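4.2 House rules for simulated kitchen episodes

I want to slow down in this section and talk about rules, because I think the rules are the part of our work that other groups could pick up tomorrow without touching our code. When we started on the Plurnum kitchen suite I had no written rules at all. I had a folder of scenes, a planner that mostly behaved, and a vague feeling that I'd know a bad episode when I saw one. I did not. By the time I sat down in April to review the first batch of 800 episodes, I found that I'd been accepting things in the morning that I threw out after lunch, and two of us reading the same episode would argue for ten minutes over whether a grasp "counted."

So we wrote things down. The list began as six lines in a shared note and grew into what we now call the Guthrie rules (after the meeting room, sorry, there's no deeper story). I'll go through the ones that did the most work.

The first rule is about holding. An object is "held" only when the simulator reports contact on both sides of the gripper and the object has cleared its support surface. We used to accept either one. That sounds harmless until you notice how many objects get pinned against a countertop by one finger and dragged along, looking perfectly held from most angles. Of the 800 episodes in that first batch, 356 had at least one step where our old label and the new one disagreed — a lot more than I'd have guessed, and I'd have bet money on it.

The second rule is about letting go. A placement is only complete when the object is resting on the surface, the gripper is open, and the arm has backed off. Until all of that is true, the episode is still in transport, however close to the counter the object happens to be. I know some people label the release from height alone. We tried that too, and it rewards dropping things, which you really don't want a policy to learn in a room full of stone surfaces, even pretend ones!

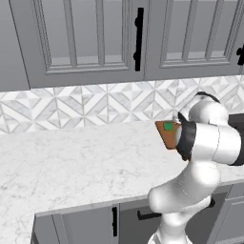
Figure 4. Transport phase in a rendered kitchen: the object is in the air above the countertop and has not been set down.

The third rule took the longest to agree on, and it covers how the arm is allowed to share space with fixed furniture. Kitchens are awkward. You've got cabinets over your head, cabinets under the counter, handles sticking out everywhere, and a fairly shallow slice of free air where all the work gets done. Our early planner treated any path without a collision as a fine path, so it would happily skim past a door handle with nothing to spare. On a real robot with a little calibration error, that's a scraped cabinet. We now keep a clearance margin around every fixed surface for the whole arm, elbow and wrist included, and the margin shrinks only for the gripper and only during the final approach. Reviewers check the elbow first. I can't stress this enough, because everybody's eyes go straight to the gripper and the elbow is where we kept finding trouble.

Rule four is plain bookkeeping. Every episode stores the scene version, the physics settings, the random seed, and the version of the rules it was reviewed under. If the rules change, old episodes keep their old stamp until a person looks at them again. We don't upgrade labels in bulk. (We did it once, with the Dergate scenes, and spent most of a week undoing it.)

Rule five says that failures stay in. If the arm stops halfway, or an object slips, the episode gets a failure code and goes into the set like any other. The only episodes we delete are ones where the simulator itself misbehaved, say an object sinking into a counter, and even those leave a line in the log.

With all five rules in force we reviewed 1231 new episodes, and 602 of them went through a second, independent reader. Disagreements still came up, mostly over rule three in tight corners, where the margin says one thing and common sense says another. We settled those by going with the margin and writing down the complaint. Several of those complaints later turned into changes to the Valivov scenes, whose upper cabinets were hung too low for any arm to work under comfortably.

I don't claim these are the right rules for every lab. Folks working with soft objects will need a different idea of "held," and anyone with two arms will have to rethink rule three from scratch. The full text, with the failure codes and the review form we use, is in Appendix B.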